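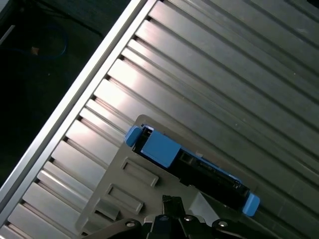
Workshop > Notebook > Grippers

November, started a bit after four

Back on the comparison between the Celeo fingers and the Bokeck ones, after a week of being pulled onto other things. Nerys Gape had very kindly left the Bokeck pair out on my bench with a note, so I had no excuse left.

The part is still the long blue and black one, picked from the gray tray, and I kept the wrist camera on all afternoon. Did 40 picks with the Celeo set first, and 16 of them went in crooked, nearly always toward one end. I'm fairly sure the rounded caps are to blame - the fingers want something flat to close on, and I was aiming too near the tip. Moved the grasp point in toward the middle and it felt a good deal calmer, though I want a full run before I believe it.

Exposure is at 2591 now. Anything higher and the ridges on the metal bed glare so much that the Ramier software loses the tray edge, poor thing.

Simone Rocha wants to try softer pads from Trịnh, and I said yes gladly. Bokeck run is tomorrow, same tray, same speed. Must remember to save the logs under run 61 this time!

Filed under: End Effectors, Bench Notes
3 comments · 2 shares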